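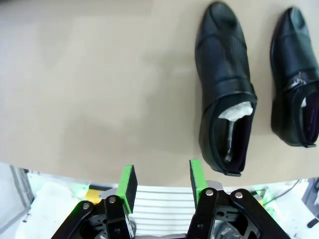 Leather Shoes and How to Look After Them
A Young Visitors' Page from the Grukberg Museum of Everyday Things

Most people wear shoes every day, but few people stop to think about what they are made of. Many dress shoes are made of leather. Leather is animal skin, usually from a cow, that has been treated so that it does not rot. The treatment is called tanning, and people have been doing it for more than 3,000 years.

The parts of a shoe

Shoemakers have a name for every part of a shoe. Some of the names are very old. These are the ones used most often in the museum's workroom:

Upper: everything above the sole. The upper covers the top and sides of the foot.
Vamp: the front part of the upper, over the toes and the front of the foot.
Toe cap: an extra piece, or a line of stitching, across the toe. It makes the front of the shoe stronger.
Collar: the edge of the opening, where the foot goes in.
Insole: the layer inside the shoe that the foot rests on.
Outsole: the layer that touches the ground.
Heel: the raised block under the back of the foot.

A seam is a line where two pieces are sewn together. Some shoes also have a band or strap over the instep, the arched part on top of the foot between the toes and the ankle.

Why does leather wrinkle?

When a person walks, the foot bends just behind the toes. The shoe has to bend there too. Each step folds the leather in the same place, and after many steps the folds stay. These lines are called creases. Creases are normal and do no harm if the leather is kept soft. If leather becomes too dry, the creases may turn into cracks, and cracks cannot be polished away.

A scuff is a different kind of mark. It appears when the shoe rubs against something rough, such as a curb or the leg of a chair. The color on the surface is rubbed off, and a paler patch is left behind. Polish of the right color will often hide a small scuff.

Why is there paper inside?

Shoes in a store often have paper pushed into them. The paper holds up the leather so that the shoe keeps its shape in the box. Paper is useful at home as well. Wet shoes dry more evenly with paper inside, as the paper soaks up some of the water. It should be changed when it feels damp.

Plain white paper is the best choice. The ink on newspaper can come off on a light-colored lining.

Shoes should never be dried on a radiator or in front of a fire. Strong heat makes leather stiff. A dry room with the window open a little is better, even if it takes until the next day.

How to clean and polish a pair of shoes

Ask an adult before you begin. Shoe polish can stain clothes, carpets and tabletops, so the first step is to cover the table with old paper.

1. Take out the laces, if there are any.
2. Brush off dust and dry mud with a stiff brush.
3. Wipe the leather with a cloth that is slightly damp. Let it dry.
4. Put a very small amount of polish on a soft cloth and rub it in with little circles. Do not forget the back of the heel.
5. Wait for 11 minutes. The workroom has a timer set to this, and it is long enough for a thin coat.
6. Brush the whole shoe quickly from side to side until it shines.
7. Wash your hands with soap.

Suede shoes have a soft, fuzzy surface and must not be polished in this way. Neither should shoes made of cloth.

A shine is made by light. Rough leather scatters light in many directions and looks dull. Polish fills the tiny dips in the surface with wax, and more of the light bounces back the same way – that is what the eye sees as gloss.

Visiting the shoe gallery

The museum keeps 291 pairs of shoes, and 42 of them are on display in the Kpodo Room on the second floor. The oldest children's pair was made in the village of Clomach and has wooden heels. Visitors are asked not to touch the shoes in the cases. There is a handling table by the door where leather samples may be bent, folded and smelled.

The polishing workshop is held every Tuesday after school in the Triker Workroom. It is open to children aged seven and over, who must come with an adult. Please bring one pair of leather shoes and wear old clothes. Brushes, cloths and polish in black, brown and clear are provided.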